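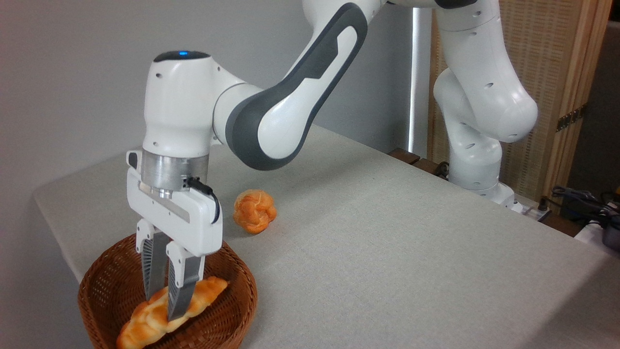
The Lullamdale placing method is a way of teaching a robot arm to pick up household items and set them down in a container, using recorded examples in place of hand-written motion rules. It was developed at the Lullamdale laboratory and first set out in a technical report dated 1 July 2019. The control software used with it is known as Ellero.

Method

An operator guides the arm through the task while the positions of the joints and the opening of the gripper are stored together with pictures from a fixed camera. Each stored run is called an episode. The original collection held 653 episodes, of which 500 were used for training and 100 for testing; the remainder were set aside after checks found gaps in the joint record. A network is then trained to predict a short run of movements from the current camera picture, and the prediction is renewed several times a second.

Bakery goods were among the first items chosen. Knotted rolls and twisted loaves have uneven surfaces, so the best place to grip changes with the way the item is lying. The container in this group of tasks is a woven basket, which may already hold a longer loaf when the arm is to add a smaller roll.

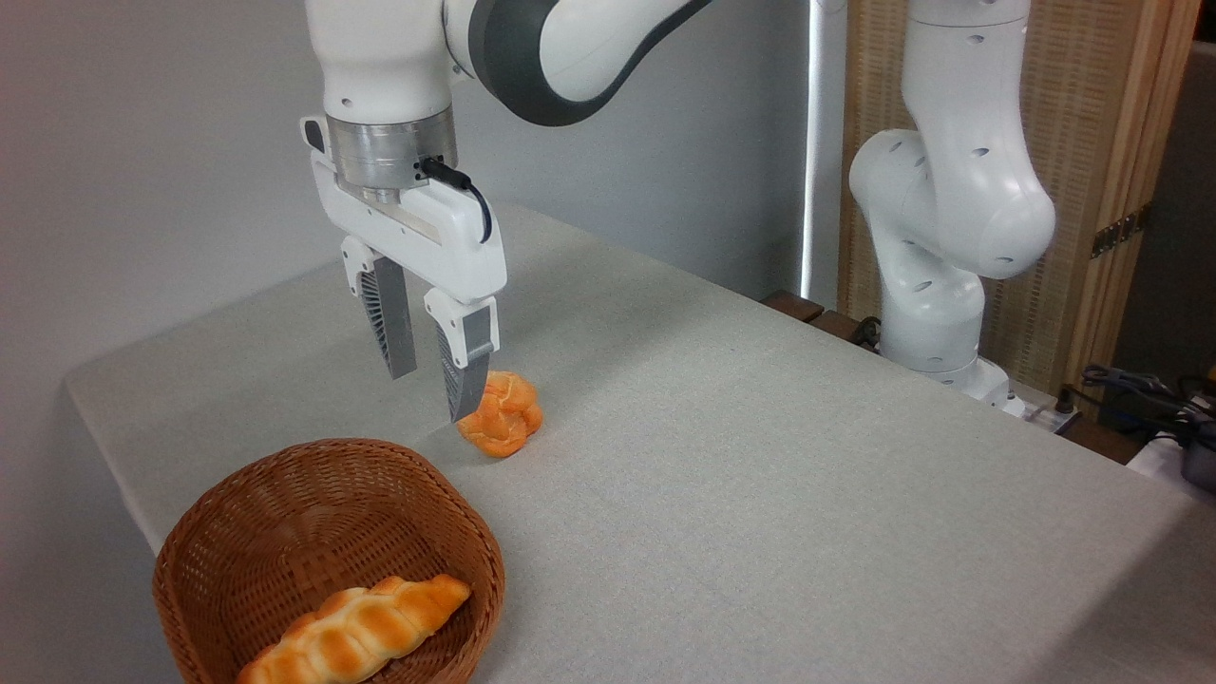 The approach to the item is treated as a separate stage from the grasp. The gripper is brought over the roll with its fingers open, and the closing command is given only when 4 successive predictions agree on the position. This rule was added in March, before the report appeared, and is described there as the main change from the earlier Simulov system — a method trained wholly on simulated scenes.

Results and limits

The report states that most failures in the test set took place during release, when an item caught on the rim of the basket. Errors in the approach were less common. A later study under the Espiritu project repeated the work with other containers and reached similar findings, but noted that the method had to be retrained whenever the camera was moved.

See also: Ellero (software); Espiritu project; Simulov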